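Lunch at the Callano food court

I do love a long, slow lunch in a food court, the kind where you've got a whole table to spread out on and your favourite coat (mine's the old Mostell one) slung over your chair.
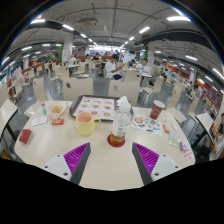
We'd driven 29 kilometres in from Annan by then, so we weren't in any hurry to get up again! I always mean to tidy as I go, and I never do. The tea bottle ends up with a tissue on its cap, the wrappers wander off to one side, and we sit there yakking for 2 hours over the last of it.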